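Minutes, Skidum grasp group
9th March
Chair: Ifigeneia Tsakiris

1. Labeling results
Ifigeneia opened with the new numbers and they are lovely. We now have 422 labeled grasps, and the two-pass method (one person marks contact, a second marks slip without seeing the first set) has cut disagreements to 20. Everyone was very pleased! Fevach pass to be rerun with the same settings.

2. Soft containers
Long discussion. The Irer model still treats a dented wall as a failed grasp. Agreed to score finger contact and shape change separately from now on.
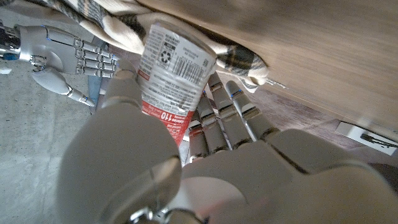

Contact scoring on soft plastic was the liveliest part of the meeting. The thumb is easy to mark. The fingers are harder, and with the "Calories 110" container the thumb presses on one side while the four fingers lie behind and to the other, so a labeler has to judge from the segments. Wrinkles across the plastic are to get their own tag. Theodorakopoulos set to be relabeled this way, 5 clips first.

3. Next
Draft of the method section by April. Ifigeneia to write the tag guide.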